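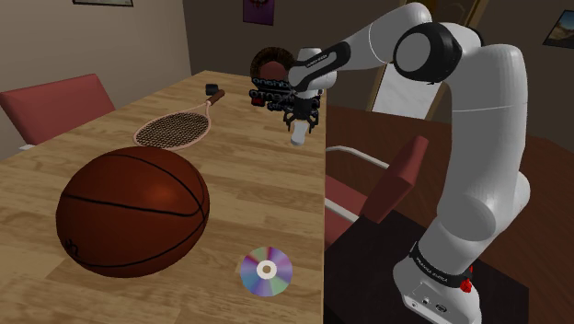 Der Tisch ohne Kratzer

Als Henrike Petersen im April in der Haberkorn anfing, hatte sie sich unter dem Beibringen etwas anderes vorgestellt, etwas mit Kreide vielleicht, oder wenigstens mit einem Gegenüber, das einmal müde den Kopf aufstützt. Zweiundzwanzig Jahre lang hatte sie in Trisness Drittklässler unterrichtet, und nun saß sie in einem warmen kleinen Büro über der Bäckerei, hatte einen Steuergriff in der rechten Hand und sah auf dem Bildschirm einem Arm zu, der über einem Tisch hing und wartete, bis sie sich entschieden hatte.

Den Tisch gab es nicht. Das hatte Ilaria Donati ihr gleich am ersten Morgen erklärt, sehr freundlich und sehr schnell, während sie mit der anderen Hand eine Tüte Rosinenschnecken aufriss. Es gab den Tisch nicht, die roten Stühle nicht, den Basketball und den Tennisschläger auch nicht, alles war gerechnet, und wenn etwas herunterfiel, dann fiel es auf einen Boden, den man nicht zu wischen brauchte. Henrike hatte genickt und sich trotzdem beim ersten Mal, als ihr der Ball über die Kante ging, gebückt.

Ihre Aufgabe war einfach zu sagen und mühsam zu tun. Oben in der Leiste erschien ein Satz, zum Beispiel: Nimm die schwarze Dose und stelle sie neben den Ball. Dann musste Henrike mit dem Griff den Arm dorthin führen, die beiden weißen Finger öffnen, hinunterfahren, schließen, anheben, hinüber, absetzen, loslassen. War es gelungen, drückte sie auf die grüne Taste, und das Beispiel wanderte zu den anderen, aus denen Fleseda später lernen sollte. Fleseda war der Name des Programms. Henrike sagte von Anfang an "sie", so wie man es bei einem Schiff tut, und nach einer Weile sagte Ilaria es auch.

30 Beispiele waren das Tagesziel. Am ersten Tag schaffte Henrike vier.

"Das ist ganz normal", sagte Ilaria. "Du fährst nur so furchtbar vorsichtig."

"Es könnte doch etwas kaputtgehen."

"Aber Henrike. Was denn?"

Darauf wusste sie nichts zu antworten, und sie fuhr am nächsten Tag genauso vorsichtig. Sie hatte nun einmal eine Mutter gehabt, bei der man die Tassen mit beiden Händen trug, und so etwas legt man nicht ab, nur weil die Tassen aus Zahlen sind. Besonders die CD machte ihr Sorgen. Sie lag vorn auf dem Holz und schimmerte violett und grün, und Henrike brachte es lange nicht über sich, mit den Fingern auf die glänzende Fläche zu gehen, auch wenn der Satz in der Leiste es verlangte. Sie probierte es am Rand. Der Rand war zu flach, die Finger rutschten ab, sie hob den Arm wieder an und seufzte so laut, dass unten in der Backstube gewiss jemand aufsah.

Es wurde Juni 2021, ehe sie den Dreh heraushatte. Man musste die Scheibe ein Stück über die Tischkante schieben, ganz leicht, mit einer einzigen Fingerspitze, bis sie überstand, und sie dann von der Seite nehmen, wie man eine Spielkarte vom Tisch nimmt, wenn man kurze Nägel hat. Henrike hatte es zu Hause am Küchentisch ausprobiert, mit einer alten Platte voller Weihnachtslieder - zehn Mal hintereinander, bis der Kater beleidigt das Zimmer verließ. Am nächsten Morgen machte sie es mit dem Arm nach, und als die CD zwischen den weißen Fingern hing und sich das bunte Licht darin drehte, rief sie so laut nach Ilaria, dass diese mit dem Telefon am Ohr hereinkam.

"Mach das noch mal", sagte Ilaria und legte auf, ohne sich zu verabschieden.

Henrike machte es noch mal. Sie machte es den ganzen Vormittag, mit der Scheibe weiter links und weiter rechts, einmal mit dem Schläger im Weg, und zwei Mal ging es schief, und auch das behielten sie, in einem eigenen Ordner, denn Ilaria meinte, aus einem ehrlichen Fehler könne man durchaus etwas machen. Henrike fand das einen schönen Gedanken. Sie hätte ihn gern früher gehabt, mit all den roten Stiften.

Ein paar Wochen danach durfte sie zusehen. Ilaria hatte Fleseda über Nacht lernen lassen und ließ sie nun allein an den Tisch, und Henrike saß mit den Händen im Schoß da und wusste nicht, wohin mit ihnen. Der Satz erschien. Der Arm rührte sich erst gar nicht, dann senkte er sich, stieß gegen den Basketball, der ein wenig davonrollte, und fuhr zur CD. Er schob. Er schob sehr sacht, viel langsamer, als es nötig gewesen wäre, und kurz vor der Kante hielt er inne und hob die Finger noch einmal an.

Ilaria beugte sich vor. "Warum zögert sie denn da?"

Henrike wurde rot bis unter die Haare. Sie kannte dieses Zögern. Es war genau die Stelle, an der sie selbst jedes Mal die Brille hochgeschoben hatte.

"Lass sie", sagte sie. "Sie guckt nur noch mal nach."

Und dann rückte sie ihren Stuhl näher heran und wartete, wie sie früher am Pult gewartet hatte, ohne vorzusagen, während der Arm sich wieder zum Holz hinunterließ.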